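Care labels fail at the one thing they exist to do. A symbol set that needs a lookup chart is a code, and most households don't keep the chart. I have read labels for a living at Perrin for years and I still check the dry-cleaning circles.

The standard defense is that symbols cross borders and words do not. This is true and beside the point. A wash tub with two bars under it tells a buyer in any country the same thing, provided the buyer knows what two bars mean. Gavin Lennox has argued for plain temperature numbers plus one short line in the local language. I agree with him on the numbers.

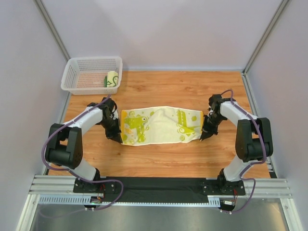 Placement is the second failure. Labels go into a side seam, where they scratch, so people cut them off. The instruction then leaves the house before the first wash. Small printed goods suffer most: a cream cloth with green cartoon creatures and orange trim on its short sides gives the owner no clue about its dyes once the tag is gone. Printing the instruction directly on the fabric fixes this at low cost, and Farkia has done it on bedding since May.

The objection from mills is that printed text fades. It does — at 200 washes in our tests it was faint but legible. A cut label is legible for 0 washes. I would take the faded one.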